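Gripper notebook - soft pads v. hard pads, bedroom set, padded jacket
8 July 2023 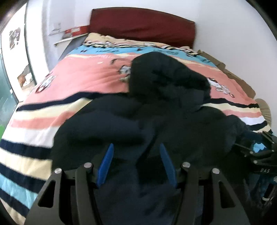

Carrying on from the March notes. Back then we only had the hard pads and I wrote "fine for boxes, useless for clothes" and left it there. Wanted a proper go at clothes this time, with the blue soft pads on the hand-held unit, before we decide whether the Skorkoder arm gets the same tips or the Skirima ones.

Plan was simple. One dark padded jacket, in a heap on the quilt. Pinch, lift clear of the bed, hold, put down somewhere else on the bed. 30 lifts per pad type, same person doing all of them (me), heap re-made by dropping it from chest height each time so I'm not arranging it to suit myself.

Soft blue pads

Good. Better than I thought. 2 misses in 30. Both misses were the same thing, pads came down square on top of a full puffy bit and just squashed it, nothing to close on. The filling goes flat under the tips and then springs out sideways when you squeeze. If you come in on a crease or a seam it's no trouble at all.

Noticed I'd started aiming for creases by about half way without meaning to. So the later lifts are flattered. Should have had someone else call the spot. Do that next time - Brahim to point, me to grip, no arguing.

Pads pick up fluff. Wiped with a damp cloth after lift 18 becuase the left one was starting to slide. Grip noticeably better straight after. Need a rule for this, otherwise every run drifts and we'll blame the wrong thing. Suggest wiping before each set and never in the middle.

Hard pads

Stopped at 18 lifts. Not worth doing the rest, I could see how it was going. Shell fabric is slippery and the hard tips want to skate over it. When they do hold, they hold by a tiny fold of outer fabric only, and the jacket swings about underneath. Put it down twice by accident. Also worried about nicking the fabric, checked after, no marks I could find.

One thing in their favour: you feel exactly when they touch. With the soft ones there's a mushy bit of travel where I'm not sure if I'm closed on cloth or on pad. Matters for the opening width log, see below.

Finger plates

Same plates for both. No flex that I could feel, even pressing straight down into the heap. Screws all tight at the end, checked with the small driver. The triangular cutouts do catch loose stuff if you go in deep - got a bit of drawcord through one on the way out of the heap and had to unhook it by hand. Wouldn't matter on a hand-held, would matter a lot on the arm, which won't know. Could tape over the cutouts, or ask Vukčević for a solid pair. Weight difference must be small. Ask for price on both.

Camera

This is the bit I'm least happy with. Dark jacket, and the plates are black too, so low down in the view it all runs together. The tips themselves are fine, the blue shows up well against nearly everything we've tried. But where the plate ends and the jacket starts, no chance on a small screen. The marker script was OK on the pads and kept losing the plate edges.

Auto exposure is also jumping. Point it at the white wall and the jacket goes to a black hole, tip it down into the jacket and the wall blows out. Locked it by hand for the second set and that was much better, folds visible again. Lock it always from now on. Set the exposure on the garment, let the wall do what it likes.

Corners are dark with this lens. Known. Jurneo say a different hood would help, I'm not convinced, it's the lens. Not a problem for the tips, they sit well inside the good area. Shelf and doorway on the left bend a fair bit but tracking quite liked having them, plenty of straight edges to hang on to. Quilt helps too, stripes and cartoon animals everywhere, any amount of detail. A plain sheet would be the harder test. Add plain sheet to list.

Tracking

Log has 2985 frames for the soft set after trimming. Tracking held all the way through except for two short drops, both when I had the jacket lifted right up in front of the lens and there was nothing else to see. Makes sense. Came back by itself each time, with a small jump in position. Need to see if the jump is small enough to ignore or if those lifts go in the bin. Haven't looked yet.

Opening width: zero has drifted. Fully closed on nothing reads slightly open with the soft pads and doesn't with the hard ones. Probably just the pad thickness and I forgot to re-zero after swopping. Redo zero, then re-check before anyone uses the widths for anything.

Hand and wrist

Thirty lifts of a padded jacket is fine. Sixty wouldn't be. The unit is front heavy with the camera on, and holding still at the top of the lift is what gets you, more than the squeezing. Brahim Tawfik has smaller hands than me and complained about the trigger reach last time, so we should try the shorter trigger before he does a full set.

For the arm

My vote is soft pads, and leave the Skirima tips until somebody has tried them by hand first. No point bolting them on and finding out the slow way. If the tips have the same screw pattern it's a ten minute job. If they don't I need to know now, not when the box arrives.

To do
- re-zero with soft pads on, write the number inside the lid
- solid finger plates, ask Vukčević
- exposure lock in the start-up settings so it can't be forgotten
- wipe pads before each set
- repeat soft set, Brahim calling the spot
- plain sheet, same jacket
- light coloured jacket, same quilt
- look at the two tracking jumps
- shorter trigger, where did we put it
- Skirima screw pattern

Raw logs are on the shared drive under the March folder, will move them when I've made a new one.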